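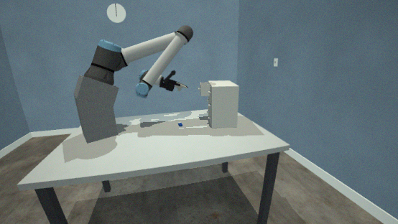 4. Annealing practice and the number of hammer courses

Papers > Metal Craft and Small Workshops > Raised Copper Vessels > Section 4

In the previous section we described how the sheet was cut and how the first hollow was made over the wooden block. The present section deals with what comes after it, namely the repeated heating of the copper between the hammer courses. By a course we mean one full passage of the hammer over the wall of the vessel, beginning near the base and going in rings up to the rim. This is also how the word is used by the smiths in both workshops, although in Grorkum they say "a round" and they do not always include the rim in it.

4.1 When the metal is considered hard

Copper which is hammered cold becomes harder and springs back under the blow. All the smiths we asked agreed on this, but they did not agree on the sign by which they know that it is time to stop. At Surnetti the sound is the main sign. A soft wall gives a low and short sound against the stake, and when the wall is hard the sound becomes higher and stays longer in the air. In the Rashidi workshop in Grorkum the hand is trusted more than the ear. The smith feels in the wrist that the hammer comes back faster, and he then looks at the rim for the first small waves.

We tried to compare these two signs by counting the blows. For the 14 bowls of the main series, an assistant with a hand counter stood beside the bench and noted the total each time the smith put down the hammer and said that the metal was ready for the fire. The longest course had 1140 blows. The shortest had 473, and in this case the smith stopped early, as he had seen a thin place near the base and did not want to strain it more. The remaining values lie between these two and are shown in Figure 3, which belongs to Section 3 but is better read together with the present text.

It should be said that a count of blows is a rough measure. A blow with the heavy raising hammer is not equal to a blow with the light one, and toward the rim the smiths in both places hit more softly. We did not measure the force. What the count can show is whether the same smith is regular from one course to the next, and for this purpose we consider it good enough.

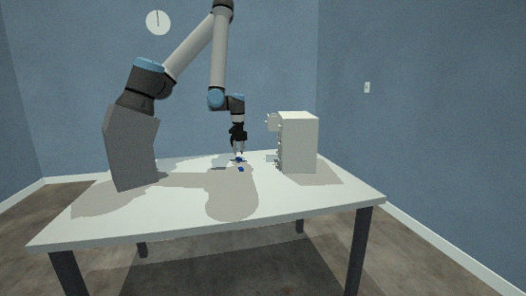

The smith at Surnetti was clearly the more regular of the two. His courses differ little from each other on the same bowl, and the difference becomes larger only on the last course, where the shape is corrected by eye and there is no fixed pattern of rings. In Grorkum the courses are longer at the beginning and shorter toward the end. When we asked about this, we got the answer that a wide wall forgives and a steep wall does not. We understand this in the following way: on a steep wall the metal is pressed together more strongly at each blow, so it becomes hard after less work.

4.2 Heating

In both workshops the bowl is heated over an open hearth until it shows a dull red color. The shutters are closed for this work, and at Surnetti it is preferred to do it after the midday break, when the sun is no longer on the door. A color seen in strong light is easily judged too low, and the bowl is then heated too much. We saw this happen with one test piece that does not belong to the series. Its surface had a coarse look after the next course, similar to the skin of an orange, and the smith put it aside.

The bowl is turned with long tongs so that the base, which is thicker, gets its heat before the rim. After this it is put in water at Surnetti, while in Grorkum it is left on a brick to cool by itself. For copper the speed of cooling makes almost no difference to the softness. The water does however throw off a part of the black scale, and this saves time in the pickle. The Grorkum smiths know it, but they keep the brick for bowls with a soldered foot, and from habit they use it for the others too.

4.3 Cleaning between courses

The scale which stays on the wall has to be removed before the next course. If it is left there, the hammer drives it into the surface, and the dark spots are difficult to polish out later. At Surnetti the bowl lies in a weak acid bath and is then rubbed with sand and a wet cloth. The Rashidi workshop uses Curiment, a ready cleaning paste that is bought in cans, and they wash it off with a lot of water.

We compared the inner surfaces after the last course with a hand lens and found no difference which we could connect with the cleaning method. The paste left a slight yellow tone in the deep hammer marks of 2 bowls. It went away with the final polish.
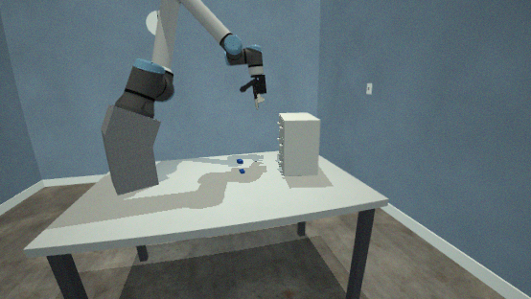
Section last changed: October, text of 4.4 corrected

4.4 Remarks on the pattern of rings

A question which remained open is the direction in which the rings are hammered. At Surnetti the bowl is turned always to the left, and the smith keeps the hammer in one place. In Grorkum the direction is changed after each annealing. The reason given is that the wall would otherwise begin to twist, and the rim would not stay level. We looked for such a twist in the Surnetti bowls by drawing a straight pencil line from base to rim before the course and looking at it again afterward. The line was bent a little on every bowl, but the rim was level in all cases, so the bend does not seem to do any harm.

For chased decoration this may be different, as the later lines are laid out from the same marks. The chasing is treated in Section 5, together with the filling of the bowls with pitch.

Contact the editors | Copyright remains with the authors | Back to top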